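Gurstead revises wash-durability test for dyed knits

Gurstead has published a revised version of its wash-durability test for dyed knit fabrics, with changes to the wash count, the surface assessment and the way results are reported on the data sheet. The revision applies to new submissions from March. Mills with tests already under way may finish them under the earlier version.

The largest change is in the number of wash cycles. The previous method called for 50 cycles at a fixed load. The revised method calls for 80, with samples pulled for color measurement at four intervals. Under the old procedure color was read only at the start and the end, so a fabric that lost most of its depth in the first few washes and then held steady got the same grade as one that faded evenly.

Itsuki Tamura, who led the drafting work, said the two patterns matter to garment makers in different ways. "Early loss can be handled at the mill with a better rinse after dyeing," Tamura said. "Slow loss is a matter of dye choice, and you can't rinse your way out of it. The old grade hid which one you had."

The draft was checked in a trial involving two laboratories, Afolabi and Mistuvley, which between them tested 213 fabrics. Each fabric was washed at both sites from the same dye lot, and the color readings were compared after each interval. Agreement was good for blues, grays and most greens. Reds showed the widest spread between the two sites, mainly at the first interval, and the water hardness limits were tightened as a result. The trial produced 1058 individual grades, all of which are listed in the annex to the method.

Surface wear is now graded separately from color. Pilling and fuzzing change how a knit reflects light, and a fuzzed surface can read paler on the instrument even when little dye has been lost. The revised method asks for one color reading on the fabric as washed and a second after loose fiber has been removed with a lint roller. Both figures go on the sheet.

Viewing conditions

Visual grading stays in the method as a check on the instrument. Samples are to be viewed flat, in a single layer, on a neutral gray backing. The earlier text allowed samples to be folded double, and the two laboratories found that graders scored folded samples darker, most often in saturated colors. Thin knits are the most affected – light passing through a single layer shifts the apparent shade, and a fold removes that light and adds shadow of its own.

Red knit fabric, brighter toward orange where the light reaches it and deeper crimson in the folds. 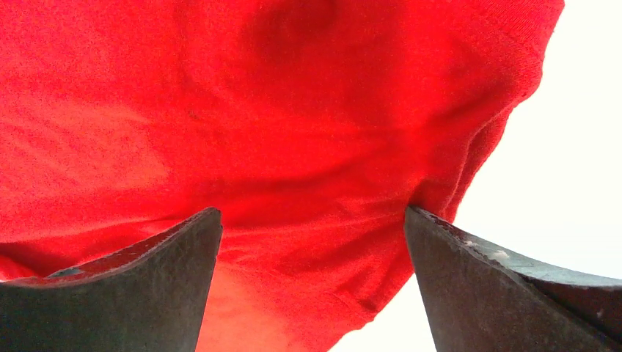
Cost and timing

The longer wash sequence adds 2 working days to a standard test. Gurstead has not set a fee for the revised method, and laboratories will price it themselves. Mistuvley said it expects to run the old and new sequences side by side until its current orders are cleared. Afolabi has already moved its wash room to the new count.

Braltaddale, which spins and knits for several workwear labels, said it would retest its core colors before summer, starting with the reds and dark oranges. The company does not plan to retest undyed or bleached stock, which falls outside the method.

Grades issued under the previous version remain valid until the fabric or the dye recipe changes. Data sheets must state which version was used, and grades from the two versions should not be averaged or placed in the same column. A separate method for printed knits is in draft – no date has been given for it.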